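Will a robot do my washing up before I'm too old to dirty a plate? I have been asking since March, when a brochure from Perkari promised me a kitchen "free of effort". Mine remains full of it.

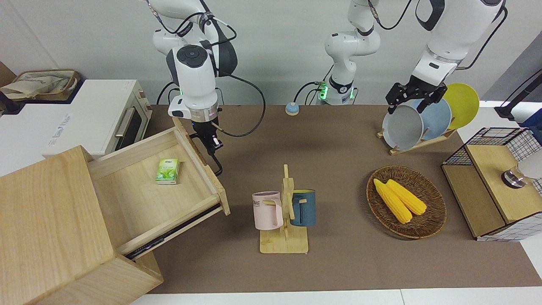 Drawers are where my faith wobbles. A toddler can open one, usually the one with the knives. For a machine, it's a question of where to grip, how hard to pull and when to stop. Plates are worse, being slippery and mine.

I'd give it 8 years. Until then the dishes at our house get done by whoever loses the argument, and I have lost the last two.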